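About Udton Science Room

Udton Science Room teaches practical chemistry to small groups in Namport. We rent two rooms above the old Koutsoukos printworks, and we have been slow to believe most of what gets said about science education, including by people selling it.

Stelios Spanos started the school after years of marking lab reports by pupils who had plainly never held a pipette. He had sat through plenty of talks promising that a tablet app would fix this. He is still waiting to see it. Our own claim is smaller: if you handle glassware often enough, you get less clumsy with it.

So we begin with dull things. A beaker, a rack, a test tube, some clear liquid. Learners spend the first session putting tubes into holes that fit them, and some of them complain.

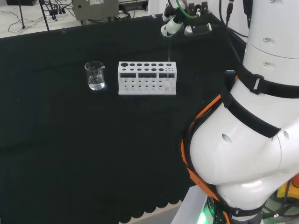
What does a beginner need to know about a test tube rack?
Match the tube to the hole, lower it straight, and let go only when it has reached the bottom. Most of the breakages in our book come from hurrying one of those.

We do keep a breakages book. It has 479 entries at the time of writing, and we show it to any parent who asks, because a teaching lab that says it never breaks anything is probably not letting anyone touch the equipment. The course called Ploment, our longest, accounts for a good share of them.

Groups are limited to 4 learners at a bench. We tried larger ones one October and the people at the back learned to watch. Watching has its place, but you can do it at home for nothing.
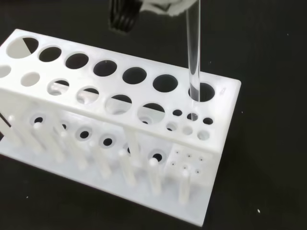
The same doubt applies to certificates. We issue one if you want it, and it says which techniques you practised and for how long. It doesn't say you are a scientist. We have been asked to make it sound grander and have declined.

Nor do we publish pass rates. Our learners choose to come, so they would probably do well anywhere, and we'd be wary of any school that took the credit.

Visits can be arranged through the office on extension 658. Please tie back long hair.

Page last checked 3 Dec 2019.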